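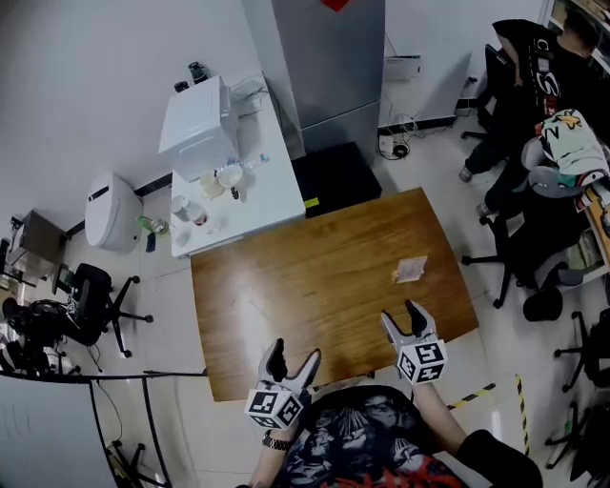
손에 쥐는 그리퍼로 종이를 집을 때 생기는 고장과 사고, 작업대에서 바로 해 볼 수 있는 조치

19/08/2021 수정

Zullolbridge 작업실에서 양손 그리퍼로 나무 탁자 위의 종이를 집고, 옮기고, 접는 동작을 기록하면서 모은 내용입니다. 그리퍼는 Makon 두 대를 씁니다. 다른 기종이라도 손가락이 두 개이고 밑동에 흰색 마커 큐브가 달린 것이라면 대부분 그대로 적용됩니다.

지난 4월에 기록 3,418건을 다시 검사했더니 772건을 쓸 수 없었습니다. 원인은 대부분 왼쪽 큐브의 고정 나사가 풀린 것이었습니다. 큐브가 조금씩 돌아간 상태로 계속 작업했고, 화면에는 오류가 한 번도 뜨지 않았습니다. 같은 달에 손가락 끼임이 한 번, 전원선에 발이 걸린 일이 한 번 있었습니다. 아래 순서는 그 뒤에 다시 정리한 것입니다.

마커 큐브가 돌아갔을 때

증상: 양손을 가만히 두었는데 기록 속의 손목 각도가 실제와 다릅니다. 손을 움직이면 차이도 함께 움직이므로 재생 화면만 보아서는 알아채기 어렵습니다. 종이 모서리를 집는 동작에서 손가락 끝이 탁자 속으로 들어간 것처럼 나오면 큐브부터 확인하십시오.

확인: 그리퍼를 탁자에 눕히고 한 손으로 몸통을 누른 채 다른 손으로 큐브를 살짝 비틉니다. 조금이라도 놀면 나사가 풀린 것입니다. 눈으로만 보면 괜찮아 보이는 경우가 많습니다.

조치: 나사를 완전히 빼고 나사산의 먼지를 닦은 다음 다시 조입니다. 풀림 방지제는 약한 것을 한 방울만 씁니다. 강한 것을 쓰면 나중에 큐브를 교체할 때 받침이 깨집니다. 조인 뒤에는 큐브와 몸통에 걸쳐 유성펜으로 가는 선을 하나 그어 두십시오. 선이 어긋나면 돌아간 것이니 그때부터의 기록은 따로 빼놓습니다.

다시 조인 뒤에는 반드시 보정을 새로 합니다. 예전 보정값을 불러와서 쓰면 안 됩니다. 저희는 이것을 한 번 빠뜨려서 하루치를 더 버렸습니다.

마커가 인식되지 않을 때

큐브의 무늬에 손때가 묻으면 검은 칸과 흰 칸의 경계가 흐려집니다. 마른 천으로 먼저 닦고, 그래도 남으면 물을 조금 묻힌 천을 씁니다. 인쇄면에 알코올을 쓰면 번지는 종류가 있으니 안 보이는 구석에 먼저 시험해 보십시오.

무늬 위에 투명 테이프를 붙이지 마십시오. 보호가 될 것 같지만 조명이 반사되어 한쪽 면이 하얗게 날아갑니다. 모서리가 들뜬 스티커도 풀로 붙여서 버티지 말고 새로 뽑아 붙이는 편이 빠릅니다. 새로 뽑을 때는 인쇄 배율을 100%로 고정합니다. 용지에 맞춤으로 뽑으면 무늬 크기가 달라지고 거리값이 전부 틀어집니다.

긴소매를 입었다면 걷어 올리고 시작합니다. 두 손을 가까이 모으는 동작에서는 한쪽 팔이 다른 쪽 큐브를 가리기 쉽습니다. 종이를 반으로 접을 때 특히 그렇습니다. 팔꿈치를 몸에서 조금 떼고 손목을 바깥쪽에서 들여보내면 가려지는 시간이 줄어듭니다.

종이가 집히지 않을 때

나무 탁자에 납작하게 붙은 작은 종이는 그리퍼로 집기 어려운 물건에 속합니다. 위에서 수직으로 내려와 집으려고 하면 손가락 끝이 종이를 밀기만 합니다. 한쪽 그리퍼로 종이의 한쪽을 가볍게 누르고, 다른 쪽으로 반대편 모서리를 비스듬히 밀어 올려 살짝 뜬 곳을 잡습니다.

그래도 미끄러지면 손가락 끝을 보십시오. 검은 표면이 반들반들해졌으면 닳은 것입니다. 고운 사포로 한두 번 문지르면 당분간은 쓸 수 있습니다. 사포질을 세게 하면 양쪽 손가락의 두께가 달라져서 끝이 맞물리지 않게 되고, 그때부터는 얇은 종이가 틈으로 빠집니다. 교체용 패드는 Ó Conaill에서 주문하고 있으며 받는 데 6일쯤 걸립니다. 한 벌은 미리 사 두는 것이 좋습니다.

힘을 더 주는 것은 해결책이 되지 못합니다. 손잡이를 꽉 쥐면 손가락이 휘면서 끝이 벌어집니다. 종이에 눌린 자국이 남았다면 이미 너무 세게 쥔 것입니다. 구겨진 종이는 새것으로 바꾸고 다시 시작하십시오.

탁자 표면도 영향을 줍니다. 왁스나 광택제를 바른 직후에는 종이가 손가락이 닿기도 전에 밀려 나갑니다. 청소는 물걸레와 마른걸레로만 하고, 완전히 마른 뒤에 종이를 놓습니다.

손가락이 닫힌 채 돌아오지 않을 때

손잡이를 놓았는데도 손가락이 벌어지지 않으면 맨손으로 벌리지 마십시오. 4월의 끼임 사고가 이렇게 났습니다. 걸려 있던 스프링이 갑자기 풀리면서 손톱 밑이 찢어졌습니다. 큰 상처는 아니었지만 며칠 동안 그 손으로 그리퍼를 쥘 수 없었습니다.

1. 그리퍼를 탁자에 내려놓고 케이블이 있는 기종은 케이블부터 뺍니다.
2. 손가락 사이에 나무젓가락이나 플라스틱 주걱을 넣습니다. 드라이버는 패드를 찢으니 쓰지 않습니다.
3. 주걱을 넣은 상태에서 손잡이를 한 번 더 쥐었다가 천천히 놓습니다.
4. 풀리면 레일에 낀 것이 있는지 봅니다. 종이 부스러기가 가장 많이 나옵니다.
5. 풀리지 않으면 그대로 상자에 넣고 고장 표시를 붙입니다. 급하다고 한 손만으로 작업을 이어 가지 않습니다.

레일에 뿌리는 윤활유는 권하지 않습니다. 처음에는 부드러워지지만 먼지가 엉겨 더 자주 걸리고, 기름이 손가락 끝까지 흘러내리면 종이에 얼룩이 집니다. 마른 붓으로 털어 내는 것으로 충분합니다.

전원선과 바닥

그리퍼를 쥔 사람은 손과 탁자만 보게 됩니다. 발밑은 보지 않는다고 생각하고 자리를 준비해야 합니다. 발이 걸렸을 때도 작업자는 넘어지지 않으려고 그리퍼를 쥔 채로 탁자를 짚었고, 그 충격으로 오른쪽 손가락의 축이 휘었습니다.

멀티탭은 벽 쪽으로 붙이고, 남는 선은 느슨하게 한 바퀴 말아 벨크로 끈으로 묶습니다. 케이블 타이로 단단히 조이면 피복이 눌립니다. 선이 통로를 지나갈 수밖에 없다면 덮개를 씌우십시오. 바닥 경고 테이프는 선의 위치를 알려 줄 뿐이고, 선을 고정하는 용도로 쓰면 금방 떨어집니다.

마실 것은 작업 탁자에 올리지 않습니다. 주전자를 쓰는 곳과 충전하는 곳도 나누십시오. 멀티탭 하나에 주전자와 충전기를 같이 꽂으면 물을 끓일 때 과부하가 걸릴 수 있습니다. 빈 병은 바닥에 세워 두지 말고 바로 치웁니다. 바퀴 의자는 작업자가 뒤로 한 걸음 물러날 자리만큼 비워 놓습니다.

충전과 보관

배터리가 들어 있는 기종은 작업이 끝난 뒤 바로 꽂지 말고 몸통이 식은 다음에 충전합니다. 몸통이 부풀었거나 덮개가 잘 닫히지 않으면 충전하지 말고 따로 보관했다가 제조사 안내에 따라 폐기합니다. 일반 쓰레기통에 버리면 안 됩니다.

보관할 때는 손가락을 벌린 상태로 둡니다. 닫아 두면 패드가 서로 붙어서 다음 날 첫 동작이 뻑뻑합니다. 큐브가 아래로 가도록 놓는 것도 피하십시오. 무게가 큐브 받침에 실려서 나사가 더 빨리 풀립니다. 저희는 Zerkthorpe 공구함의 맨 위 칸에 스펀지를 깔고 몸통 모양대로 파내어 쓰고 있습니다.

시작하기 전에 볼 것

- 큐브와 몸통에 그은 선이 좌우 모두 맞는가
- 큐브를 비틀었을 때 노는 느낌이 없는가
- 손가락을 닫았을 때 끝이 맞물리는가
- 손잡이를 놓으면 바로 벌어지는가
- 발밑에 선이나 병이 없는가
- 시험 기록을 하나 찍어서 재생해 보았는가

이 6개 항목은 왼손과 오른손 그리퍼를 바꾸어 쥔 경우에도 다시 봅니다. 마지막 항목은 귀찮아서 빼먹기 쉬운데, 4월의 기록은 시험 재생만 했어도 대부분 살릴 수 있었습니다. 탁자 귀퉁이에 테이프로 십자 표시를 해 두고 양쪽 손가락 끝을 차례로 대어 보십시오. 기록 속의 두 위치가 겹치지 않으면 작업을 시작하지 말고 보정부터 다시 합니다.

버린 기록도 지우지는 마십시오. 폴더 이름에 고장 원인을 적어 따로 두면 나중에 비슷한 증상이 나왔을 때 비교할 수 있습니다. 날짜만 적은 폴더는 한 달만 지나도 왜 빼놓았는지 알 수 없게 됩니다.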